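Notes on Moving a Household Kitchen

The move from Clerkberg to Bellusthorpe was completed in June. The distance between the two towns is 314 miles, and the kitchen accounted for 9 of the cartons on the truck. Readers of this blog have asked how the kitchen portion was organized, and this entry sets out the method that was followed.

The first task was to decide what would not travel. The moving company, Cedach, charged by weight, and its quotation fell from 3,000 dollars to 2,000 once the cast iron, the spare dinner service and the second set of shelving had been removed from the list. Most of these articles were given to neighbors. The shelving went to Masaru Nakajima, who collected it in two trips and has since reported that it fits his pantry with an inch to spare.

Small utensils required more attention than their size would suggest. They had accumulated in four drawers over eleven years of residence, and no record of them existed. Each drawer was emptied in full before any item was assigned to a carton. Duplicates were set aside. Sticks, skewers and other narrow articles were grouped by length and secured with a rubber band at each end, which prevents them from working through the bottom of a bag.

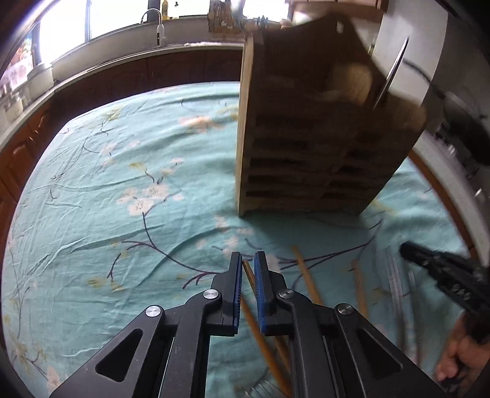
A thin wooden stick.

Cartons were labeled on two sides and on the top, with the destination room written first and the contents second. This order was recommended by Valdis Strazds, a former colleague who has moved his own household six times. The crew at the receiving address reads only the first line. Where the contents were written first, as on two of the early cartons, the carton was delivered to the wrong floor.

Food was handled separately. Opened oils, vinegars and sauces were used up or discarded in the final two weeks. Dry goods in sealed packages were carried in the car together with the kettle, two cups, a saucepan and the bread knife, so that breakfast could be prepared on the first morning. The remaining knives were wrapped individually in dish towels and packed flat. The block was treated as a separate article. 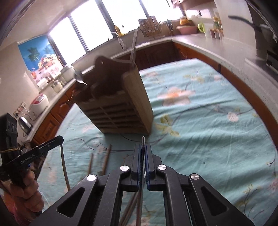
Knife block, light tan wood, on the bed.

Unpacking took longer than packing. The new kitchen has fewer drawers and deeper cabinets, and the previous arrangement could not be reproduced. The everyday plates have been placed to the left of the sink for the present. The Tsuji rice cooker remains on the counter, as no cabinet is tall enough to receive it with the lid open.

One carton, marked Kitchen and then Various, has not yet been opened. Its contents will be reviewed before winter.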